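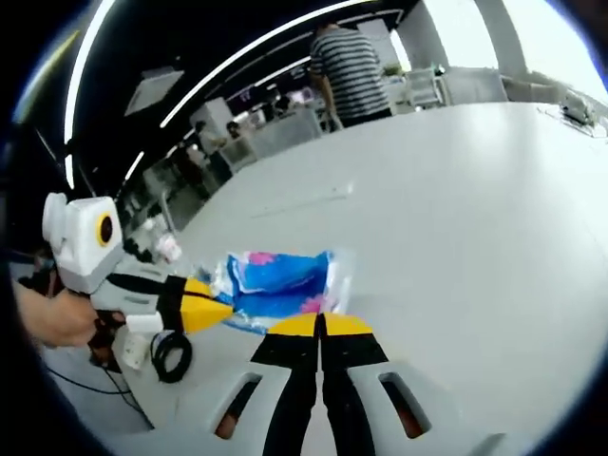 Zwei Handgreifer, eine blaue Packung. Nachmittags am großen weißen Tisch

Kleiner Zwischenstand von Inell: Wir zeigen die Griffe jetzt von Hand vor, statt den Arm fernzusteuern. Geht so viel flotter!

Mit der Fernsteuerung hab ich im April 80 Durchgänge geschafft und danach hat mir die Schulter wehgetan. Mit den Handgreifern sind wir bei 900 — und ich hab noch Lust.

Knisterfolie bleibt fies. Drückt man zu fest, rutscht sie weg, drückt man zu lasch, auch. Also immer schön langsam zumachen, damit man es in der Aufnahme erkennt.

Durchgang 3807 ist das Ziel (fragt nicht, die Zahl kommt von Waltance). Morgen geht's mit Tüten weiter, ich bring Kekse mit.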